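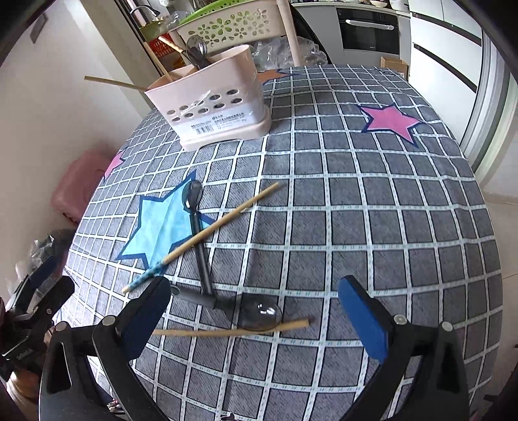
Does a made basket count if the shot clock shows 0 but the red light is not on yet?

Ngozi Fashola
Posted August 3, 2024

I keep the table for a adult league that plays under NBA-style rules. Last game a player had the ball on his fingertips when the shot clock read 0. The horn and the backboard light came a fraction later, by which time the ball was out of his hand. Our clock is an older Verko unit with no tenths. The referee waved it off. Was that right?

Chukwuemeka Abubakar

Check how the unit rounds. A clock without tenths can show 0 for most of the last second if it drops the fraction. Others round up and show 1 until time is gone. The display is not the signal. If the horn sounded after release, the period had not expired and the basket should stand. The manual normally has a setting for this. On our Verko it was in the 2nd menu, under display.

Noman Siddiqui

refs call is final, move on

Hauwa Oyelaran

Agree with Chukwuemeka on the rounding, with one addition. Read your league's own rule sheet first. Ours says that when horn and light disagree, the light decides, and it says nothing at all about the digits. Also test the delay between the console and the horn before the season. We reset to 14 after an offensive rebound, let it run out and film the board with a phone. If the horn lags the light, log it and tell both coaches before tip-off.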